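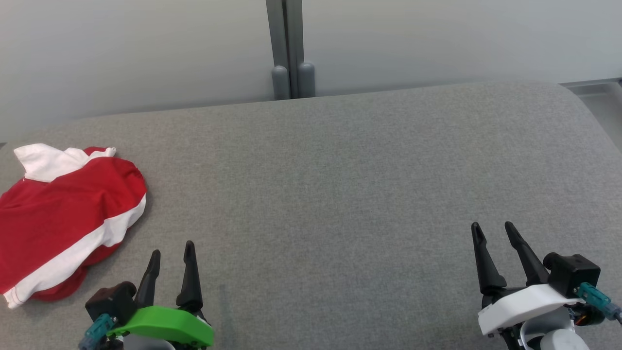
Superficie tapizada en gris, esquinas redondeadas. El fieltro y sus parientes vuelven a la oficina.

El silencio se vende por metros

Oficinas abiertas. Quince años de oficinas abiertas y ahora todo el mundo quiere una puerta. O al menos una tela gorda entre su oreja y la llamada del compañero.

De eso vive Kumico, taller de paneles acústicos en un polígono a las afueras. Dos naves, un perro, mucho polvo de fibra. En enero salieron de allí 1.301 paneles, casi todos grises. ¿Por qué grises? Porque el cliente pide verde musgo, pide teja, pide mostaza, y a la hora de firmar firma gris. Siempre.

El encargo grande del invierno fue Rorkgate, antigua fábrica de harinas convertida en edificio de despachos. Techos altísimos, hormigón visto, ventanales. Precioso en las fotos. Dentro, una piscina municipal. Se oía una grapadora desde la otra punta, y a las once de la mañana, con las cafeteras en marcha, no se oía ni la grapadora.

Primera medición en la planta baja: 68 decibelios a media mañana. Para conversar, se puede. Para leer un contrato de cuarenta páginas, suerte.

La solución no tiene misterio - tela, espuma, aire detrás - pero sí tiene discusiones. Los arquitectos no querían tapar el hormigón. Los inquilinos querían taparlo todo. Al final, unos 693 metros cuadrados de revestimiento, la mayoría en el techo, donde nadie mira. Las mesas de reunion, forradas por debajo. Eso fue idea de Pliltulley, el estudio de interiores, y en el taller todavía se quejan de las grapas.

¿Funciona? Depende de a quién se pregunte. En la segunda planta, encantados. En la tercera dicen que ahora se oye el ascensor, que antes quedaba enterrado bajo el resto del ruido.

El precio tampoco es poca cosa. La tela heathered, la jaspeada de toda la vida, sube cada temporada, y el tejido Kumarasinghe, que es el que piden los hoteles, tarda nueve semanas en llegar. Hay quien no espera y pone moqueta en la pared. Se a visto. Queda regular, coge polvo y a los dos inviernos huele a perro mojado.

En Rorkgate falta por forrar la escalera. Presupuesto aprobado, color pendiente.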